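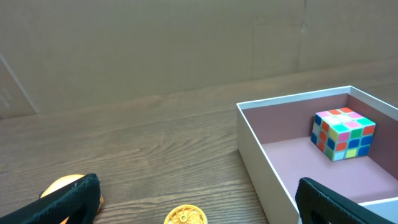
Destotero Workshop Tips
Keeping a two-arm tabletop robot happy at home

Updated Tuesday, March 23, 2021

I get more mail about the little robot arms than about everything else on these pages put together, sharpening included, and I love it! So this page is all upkeep: cables, screws, fingers, background, and the small stuff I wish I had written down in my first month. My two arms share one table. The black one is Duman and the white one is Brirkitel, and if you have a pair of your own you will know how quickly they get names.

Most of it works for a single arm too. Skip the rail section if yours is clamped straight to the table.

Before you touch anything

Power off at the wall, and hold the arm while you do it. A raised arm drops the second the motors let go, and the elbow comes down faster than you expect (ask my left thumb). I park both arms low, fingers open, then switch off. Give the motors a few minutes before you put your hands around them. If one is much hotter than its neighbors, write down which joint it was and look at that one first.

Start at the rail

Both arms bolt to one metal rail along the front edge of the table, and every wobble I have ever chased ended up there. Push the base gently sideways with a finger. If it rocks, nothing higher up is worth adjusting yet. Snug the bolts a little at a time, going back and forth between them, the way you would put on a car wheel.

Then measure. I keep the distance from the end of the rail to the edge of Duman's base at 156 mm, and that number lives on a strip of masking tape under the table. Any number will do as long as you write it down somewhere you can find it again. After a bump you can slide the base back to where it was and carry on with your evening, and that is a lovely feeling compared with redoing the whole setup!

Cables

Give every cable a loop. A cable pulled straight along the arm looks tidy with the arm parked and then goes tight as a guitar string the first time the wrist turns over. Move the arm by hand, power off, through the biggest reach you ever ask of it, and watch the plugs. You want a lazy curve at the wrist and another at the elbow, with nothing tugging at either end.

Soft hook-and-loop ties beat zip ties here. I was a zip tie person for years and I have been converted. They come off without snips, so you'll really do the job when a cable needs moving. Leave them loose enough that the cable can slide a bit underneath.

The power cable goes off to the side, away from the work. Never let it lie where a gripper comes down.
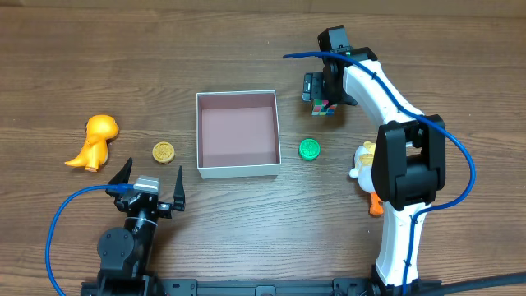
Duman on the left with its fingers open, Brirkitel on the right with the cube. Blue cables looped out to the sides.

Fingers

Grip is where dirt shows up first. Textured fingertips pick up everything: plush fuzz, crumbs, cardboard dust, cat. A dry toothbrush gets most of it. For the rest I use a cotton cloth barely damp with water and a drop of dish soap, then a second cloth with plain water, and I let the tips dry overnight. Keep solvents away from rubbery pads unless the maker says they're fine. I ruined a pair with something from under the sink and they went sticky and never came back.

With the power off, close the fingers and look at them against a window. The light should pinch out evenly along the tips. A wedge of light means one finger has crept on its screw. Loosen it, square it up, tighten, look again.

A puzzle cube is a terrific thing to practice on. It has flat sides, it fits a small gripper, and those colored squares make it very easy to see whether it has tipped in the fingers. Put out something round and something soft as well. A setup that handles the cube beautifully can still make a mess of a plush toy.

Screws and joints

Work from the bottom up, always in the same order. I go base, shoulder, elbow, wrist, fingers. Use the right size driver and a fresh tip, and stop when the screw stops. These are small screws in small parts. If one keeps backing out, take it out completely, clean the thread, and add the tiniest touch of removable thread locker where it goes into metal. Skip that on plastic, as some thread lockers will crack it.

Listen, too! A healthy joint has a steady little whir. A tick once per turn usually means grit or a worn tooth, and a buzz while standing still means the joint is straining against something, very often a cable.
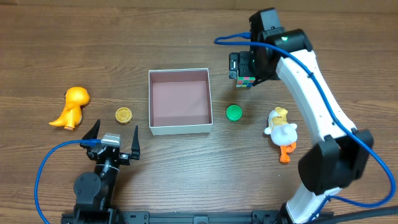 How often should I redo the zero position on the arms?

Once after any work on the joints, and again whenever an arm starts landing to one side of where it used to. If nothing has been taken apart and it still lands well, leave it alone. I check mine every 3 weeks with a pencil mark on masking tape: send the fingers to the mark, see where they touch, and only redo the zero if the miss is bigger than 7 mm.

Walls and light

I'm a huge fan of cardboard around a robot table. Plain brown board at the back and sides gives the cameras a calm background, keeps small things from rolling off to the floor, and costs next to nothing. Score the fold with the back of a knife, run the fold line along a ruler, and tape the outside of the corner before the inside. Flat finish only. Glossy board throws back a bright patch that wanders around as the light changes, and you'll blame the camera for a week.

For light, I like one lamp bounced off the ceiling. Mine is 900 lumens and that is plenty. Pale things wash out long before dark things do, so set the brightness while looking at the palest toy on the table and let the rest fall where it may.

While you're at it, wipe the camera lenses with a glasses cloth. The ones near the fingers get smudged every time you adjust a screw up there. I do it last, after my hands are out of the way for good.

The box

A shallow open box makes a fine target for putting things away. Thin walls are kind to the fingers if an arm comes down a little wrong, since the cardboard gives before the gear does. Mark the corners on the table with low-tack tape so you can set it back after every nudge, and swap it for a new one when the rim goes soft. Keep a couple of spares folded flat behind the wall.

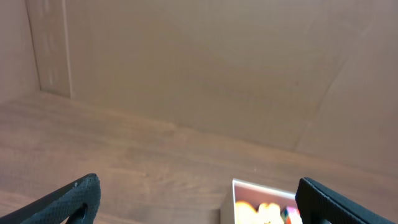
Müzeyyen Polat wrote in after the October version of this page to say that she fixes her box down with two dabs of poster putty under the floor, and that tape marks alone never worked for her. Her arm kept catching the rim on the way out and dragging the box along with it. She also raises the wrist straight up before it moves sideways, and says that helped more than the putty did.

I've tried both now and she is right about the wrist. The putty I'd use sparingly on bare wood. Mine left a greasy ring, which came off with a little warm water and soap and a fair bit of rubbing.

Spares worth keeping in the drawer: one servo cable of each length you use, a set of finger screws, a roll of hook-and-loop, masking tape, and a second driver in the small size for when the first one rolls under the bench.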